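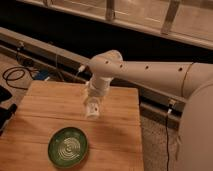 Ngozi Ogundipe on choirs, cold halls and learning to sing at 60

Ngozi Ogundipe laughs before I've finished my first question. I had asked whether she always wanted to run a choir.

"Goodness, no! I wanted to play the trumpet. My neighbours had other ideas."

She leads the Irley Community Singers, who before this winter met every week in the old Okonkwo Hall, a draughty weatherboard place with a piano that drops a semitone whenever the humidity gets up. The choir takes anyone. There are no auditions and no sheet music for the first term, and if you want to stand at the back and mouth the words for a month, that's fine by her.

"Zainab did that," she says. "Zainab Tamuno. Six weeks, not a peep. Then one night we're doing a round and this enormous alto comes out from behind the tea urn. I nearly fell off the stool."

I ask how you teach someone who has been told since primary school that they can't sing. Ngozi puts down her cup and gets quite serious, and then very excited.

"You hum. You hum with them, low, down where they talk. Most people have been asked to start too high, so of course it hurts and of course it's flat. Once they've found one note they can hold, you move it up a bit. Then you've got 2 notes, and you can do a surprising amount with those."

These days rehearsals happen on screens, with everyone muted except Ngozi and her keyboard. She misses the sound terribly, but she has been using the time to arrange songs her grandmother taught her, and she sings me a whole verse of one across the kitchen table (it's gorgeous, and it has been in my head ever since).

The next concert was meant to be in August. It will happen when it happens, she says, and the program is ready: lullabies first, then the sea shanties, with Garba Okafor on the squeezebox.

"He's been practising in his garage with the door up. Half the street knows the choruses by now, so I've told him to bring them along."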